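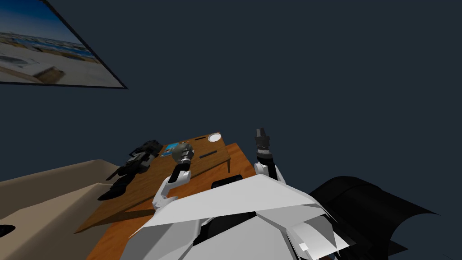 Bimanual cell in the Larkitz sim, left gripper holding the ball over the board.

### 1/

Tuesday, April 17, 2018. Fault thread. Our grasp-confirmed flag in Larkitz can latch true and stay true with nothing in the fingers. 54 runs in the overnight batch at Betosley, four of them affected. All four were logged as successful grasps.

### 2/

The flag is supposed to need two conditions: finger gap below the open threshold, and contact force on both pads. Either one dropping out should clear it on the next control tick. We run at 60 Hz, so a stale flag ought to be gone before anyone could notice it.

### 3/

In the bad runs the gap value in the log is correct. It reads fully open. The force value is also correct, at zero. The flag still says holding. So the inputs are fine and the logic downstream of them is wrong.

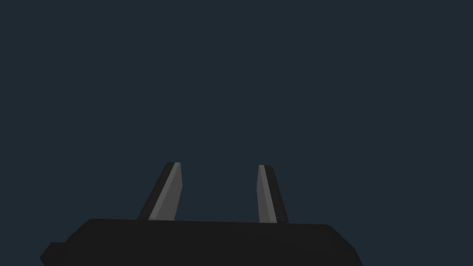
### 4/

Wrist view for comparison with the log. Fingers apart, background between the pads. If your success metric reads only the flag, a gripper in that state can score as a completed pick. Ours did.

### 5/

Cause, found by Deok-su Woo after a long afternoon with the Cha message traces: the clear event is published on the same topic as the arm mode change. If both land in the same tick, the queue keeps the newer one and drops the other. Mode change wins, flag survives.

### 6/

It only happens when the arm leaves the work area on the same tick as a release. That's why the bench tests never caught it — they release, wait, then move. 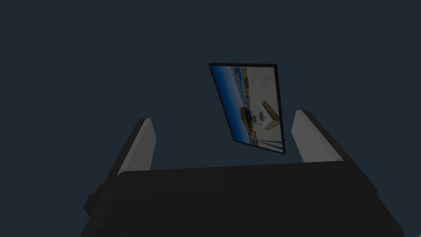
### 7/

The safety side bothers me more than the metrics. With the flag set, the planner adds a payload to the arm model and relaxes the retract speed limit check, on the theory that a slow move has already been commanded. It also blocks the open command. I stepped through the saved state with the wrist view up: fingers spread wide, the framed picture out past the fingertips touching neither of them, and the planner still carrying the payload. Anyone trusting the status panel over the view would be wrong about what that arm could do next.

### 8/

Fix, part one: separate topics for grasp events and mode changes. Part two: holding is no longer stored at all. It gets computed from gap and force every tick, so there is no state left to go stale.

### 9/

The Zimville cell runs the same planner on hardware. It is locked to reduced speed until the patch is in and the release-while-moving test has been added there. Please don't clear the lock from the pendant.

### 10/

Rerun of the four bad seeds with the patch: flag clears on the tick of release in each. Full batch goes again tonight. If you pulled success rates from Larkitz in April, recompute them from gap and force. The flag column is not usable.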